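**Re: [handling-practice] Start marks and target marks**

On the list, somebody at Temgate wrote:

> Our draft says every pick-and-place task must have its target marked before recording. It says nothing about old marks. Do we clean the floor between tasks or leave it? We have 200 episodes to do in July and would like to settle this first.

We went through the same thing at Virnesthorpe last year. Our rule is to leave the current target and wipe the rest, and to do it before the first episode of each task.

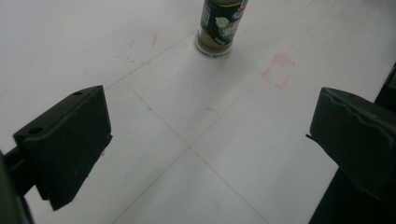
Section 2 of the Gebru guide needs a clearer line on what counts as a target. I would say a closed outline, drawn in one colour, a bit larger than the base of the object. The reddish box to the right of the spice jar would pass, sketchy edges and all. The short red strokes and the pink dash on the tile would not, and under our rule they come off.

Grout lines are fine as a rough guide for the operator, but please don't write them into the task sheet. Tiles differ between sites.

We threw out 58 episodes at Miltusari over this – almost a full morning's work. The wording we use now is in ticket 3503 if you want to copy it.

Has anyone tried tape instead of marker?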